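Wet wipe

A wet wipe, also called a moist towelette or a wet towel, is a small piece of moistened cloth or paper, usually folded and packed for convenience, and used for cleaning the hands, the face, or household surfaces.

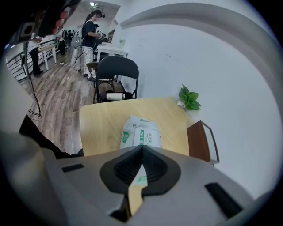 The name covers a wide and rather friendly family of products, from the single towelette that arrives with a plate of ribs to the big soft packages kept beside changing tables. What they share is a sheet of material, a liquid, and a wrapper that keeps the two together until somebody needs them.

Material

Most wipes are made of nonwoven fabric, in which the fibers are tangled or bonded together instead of being woven on a loom. Polyester, viscose, cotton and wood pulp are all common, alone or in blends. A blend with plenty of pulp soaks up liquid nicely but tears sooner, while polyester gives a tougher sheet that does not break down in water — a point that matters a great deal to the people who look after sewers.

Sheets are cut from long rolls, folded, stacked and wetted before the package is sealed. In many packages each sheet is folded into the next, so that pulling one out lifts the corner of the one behind it. Anyone who has tried to take a single wipe with one hand while holding a wriggling toddler with the other will know that this works better on some days than on others.

Types

Baby wipes are mostly water, with a mild cleanser and something to keep mold from growing. Alcohol wipes are used on skin and on hard surfaces, and the strength is often given as a percentage on the label. Disinfecting wipes for kitchens and bathrooms may use other active ingredients, and the instructions usually ask for the surface to stay visibly wet for a set time, which many people, being busy, cut short. There are also wipes for eyeglasses, car interiors, leather shoes and pets.

In restaurants

The restaurant towelette has its own small following. Collectors trade unopened packets from airlines, seafood houses and hotels, and the older ones are prized even after the liquid inside has long since dried up. Dirk Brandes, who began saving packets on family vacations, put 200 of them on display in the town library at Korkness one September, and later added 40 more from the collection of his friend Jannik Ostermann.

Storage and disposal

An opened package dries out if the flap is left up, and the top sheets go first. Keeping it closed, flat and away from a sunny windowsill helps a good deal. Alcohol wipes are flammable and should be kept away from stoves and open flames.

Wipes belong in the trash. Even those sold as flushable can catch on rough spots in a pipe, where they gather grease and more wipes until the water has nowhere left to go.

See also: Hand washing, Nonwoven fabric, Oshibori, Paper towel

This page was last edited on May 21, 2019.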